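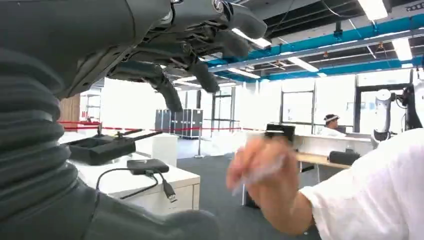
A pen held near the robot's hand, with the tape barrier up behind the table.

I have been through a fair number of safety guides over the years, and most of them end up holding a door open. The Kisar Shared Floor Kit has stayed on my desk since December, so let me tell you why I've grown so fond of it, and where I think it still falls short.

What you get is a spiral-bound handbook, a pad of sign-off cards and 40 laminated floor cards you can hang wherever people and robots work close together. The handbook is written for small shops and labs, places like ours at Pimentel where one room does the job of three, and it shows on every page. The chapter on handovers is my favorite. It asks you to agree on who lets go first, to keep your fingers clear of the thumb side, and to say "mine" out loud before you pull. I felt silly saying it for a week or so, and now I say it at home when my wife passes me the salt!

I was also glad to see a good long section on sleeves, cuffs and dangling cables. The rule is that any loose cable within arm's reach of a table edge gets clipped or coiled before power goes on, and I have come to grumble at every plug I see hanging.
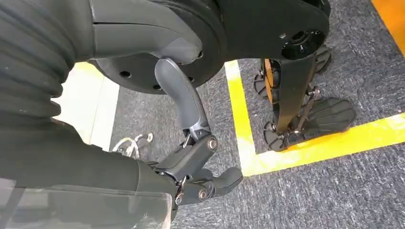 Vol. 2, p. 40

Floor marking gets the longest chapter, and bless them, they mean it. Kisar wants a closed corner of tape wherever a leg or a base stands, one color for the whole building, and a quick look over the carpet for clips and screws before anything moves. The older Garko binder gave floors half a page. Sunex does better, but it assumes painted concrete, and tape on carpet is a different animal - it lifts at the ends, and you need to press it down again more often than you'd like.

My complaints are small ones. The sign-off pad has 1,000 cards, far too many for a crew our size, and there is no smaller pad to order. The index is thin. I'd also have liked more on covers and bellows, how often to check the folds and what sort of wear should send you to the spares drawer.

Still, I'd buy it again, and we've already ordered a second handbook for the upstairs bench.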